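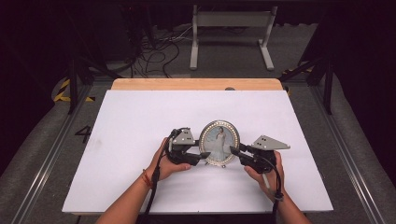 Oval picture frame with beaded rim, on its stand.

Call for Playtesters: Parivero
Ostermann Games invites applications from members of the public to take part in the closed testing of Parivero, a board game of river trade and rival merchant houses for two to five players. It is the second title set in the world of Lastis and does not require knowledge of the first.

Testing will take place at our premises in Grevent over 8 evening sessions, beginning in February. Each session lasts three hours, including time to complete a written report. Participants are expected to attend at least 7 of the sessions.

Applicants must be aged 18 or over and able to read the English rulebook without help. Experience of longer strategy games is welcome but is not a condition of entry. Existing groups may apply together, although they may be divided between tables.

Participants who meet the attendance requirement will receive a payment of £100, a copy of the finished game and a credit in the rulebook. Travel costs are not refunded. All participants will be asked to sign a confidentiality agreement before the first session. Photography of cards, boards and rules drafts is not permitted.

To apply, please complete the form on the Playtesting page, quoting reference 1192 and listing up to five games you have played in the past year. Applications close on 17th October. Late applications will be held for later rounds of testing.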